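The Potty Has 5 Parts. Does It Need Them?

Kumudini Weerakoon has spent most of her working life on things that get thrown out after 4 months. Her current project at Breraline is a child's potty, and she would like it to last through more than one child. I went to the workshop prepared to be told that this was a revolution. I have two children and have owned, at last count, more potties than children.

A pink potty body and its white lid, then the workshop with its long red bench. 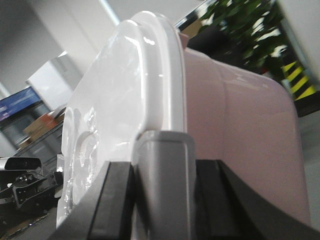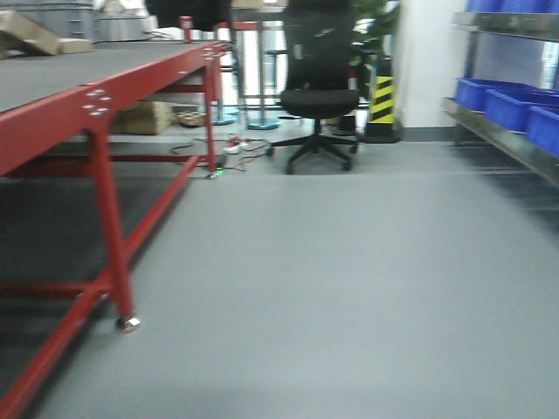 Ekanayake wondered aloud whether any parent had ever asked for a lid in the first place. You empty the thing, you rinse it, you put it back in the corner, and the lid ends up under the sofa within a week.

Weerakoon did not seem offended. "People say that, and then they have a second child and a dog," she said. "The lid is for the walk from the living room to the bathroom. It's maybe thirty seconds of use a day. I still think it's worth the plastic."

I asked how she knew. She said the company had sent early versions home with 38 families and asked them to keep a diary. How many of the diaries came back filled in? "Fewer than we wanted," she said. "Parents who are toilet training don't keep good diaries. Some of them wrote one word and it wasn't a word we could put in the report."

So the evidence for the lid is thin, and she was fairly straight about that. She was less willing to give ground on the price. The potty will sell under the name Pastus, and it will cost more than the plain one-piece kind you can pick up with your groceries. A one-piece potty has no joints where anything can collect. It can be hosed down in the yard. I put it to her that the old design was simply better.

"It's better on the first day," she said. "Then the seat edge gets scratched and you can't get it clean, and you throw out the whole thing. With ours you order a new seat."

Can you, though? I have heard the spare parts promise from makers of strollers, high chairs and one very expensive diaper pail. In every case the part was out of stock by the time mine broke. Weerakoon said the first run is over 4,000 units, with extra seats and lids molded at the same time and kept at the warehouse in Detham. She would not say for how long. "As long as I can talk them into it," was the best I could get.

We moved on to color, where I expected the usual speech about calm tones and early development. She had no speech. Pink was one of the colors they were trying, and she said she had seen no sign that a two-year-old sits longer on one color than another. What matters to the child, in her view, is whether both feet reach the floor. "If the feet dangle, they get off. That's most of what I've learned."

It was the most convincing thing she said all afternoon, and it has nothing to do with lids or replacement seats. A low potty costs no more to make than a high one.

I asked whether she would buy a Pastus herself, at full price, for a child who might be done with it by summer. She took a while over that.

"For a first child, yes," she said. "For a third, I'd use whatever was in the garage."

Mine is in the garage now. It has no lid, and I gave it a wipe when I got home.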